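Print this page | E-mail this page

Trundel Play Kitchen Hire and Sale
Hallholm shop, updated 28 November 2025

I've been selling toy kitchens for long enough to have opinions about them, so be warned, this page goes on a bit. If you only want the price list, ring the shop and I'll read it to you.

The Trundel is the one I end up steering most people towards. We do it two ways. You can buy it outright, new, or you can hire it from us by the month, which nurseries and childminders seem to like (they get bored of things faster than the children do, I think!). The hire ones go out from March onwards and come back whenever you've had enough. Minimum hire is 30 days. After that we carry on month by month and you just drop me a line when you want it collected.

It arrives in two boxes. The heavy one has the base and worktop in it, and please get somebody to help you lift it, I've done my back in once on a delivery to Catonow and I'm not keen for you to do the same. The second has the upper part and all the little bits. Allow yourself an evening. The instructions are pictures only, and step 15 is the one everybody rings me about: the panel goes in with the drilled edge facing down, whatever the drawing seems to say. Do the screws up loosely first and tighten them all at the end, or nothing lines up and you'll be cross with me.

The worktop height is the thing I'd check before ordering. It suits threes to sixes nicely. My niece is nearly eight and she still plays at it, but she's stooping a bit now and she'd tell you so herself. If you've mostly older ones, ask me about the Ouellet, which stands taller and costs more and has a rather boring oven door.
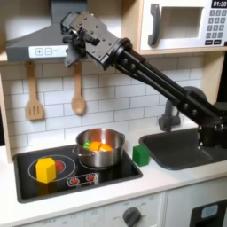
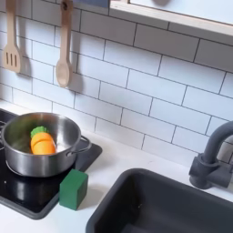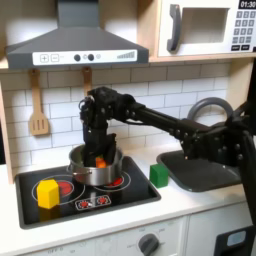
Play kitchen details: hood controls (first picture), tiles and wooden utensils (second), saucepan on the hob (third).

I do love a proper splashback in a toy kitchen. So many of them just have a sticker with a window drawn on it, and the corners start lifting the minute a damp flannel goes near. Tiles make the whole thing feel like somebody's real kitchen, and children notice that sort of thing more than we give them credit for. Same with anything that hangs on a hook. Give a four-year-old a hook and a spoon and they'll put that spoon away, which is more than I can say for my own household.

Now, food and pans. We sell sets separately and you'll want more than you expect, as the carrots walk off. I'd start with a pan or two, a mixed bag of veg and something to stir with. Charity shops are wonderful for this and I'm doing myself out of a sale by telling you. A small real saucepan from the back of your cupboard is often nicer to play with than a plastic one, so long as it isn't too heavy and you've checked the handle's tight.

Cleaning is a wrung-out cloth and a drop of washing-up liquid. No bleach sprays on the worktop please, and don't leave puddles by the sink. Anything wooden wants a quick wipe and then drying straight off, never the dishwasher. For the hire kitchens we do a full clean between families, and I go over the fixings myself.

Spares: I keep knobs, hooks, hinges and shelf pegs for the Trundel on the shelf here, so those normally go out the same day you ask. Doors and panels have to be ordered in and they can be slow. Quote part 764 if it's the oven hinge you're after, it's the one that goes. A packet of hooks is £15 and we post them for nothing.

Delivery is £38 if you're outside Hallholm, and free if you're in the town or happy to come and fetch it. It does fit in the back of an ordinary hatchback with the seats down, I've seen it done, though the person doing it had to drive home with her seat a long way forward.

If you'd like to come and have a play with one first, there's usually a Trundel built up in the shop. Ring ahead so I can make sure it hasn't gone out on hire that morning. Bring the children, bring their grandad, there's parking at the back.

Irina Ursu

Contact us | © Trundel Play Kitchens, Hallholm | Back to top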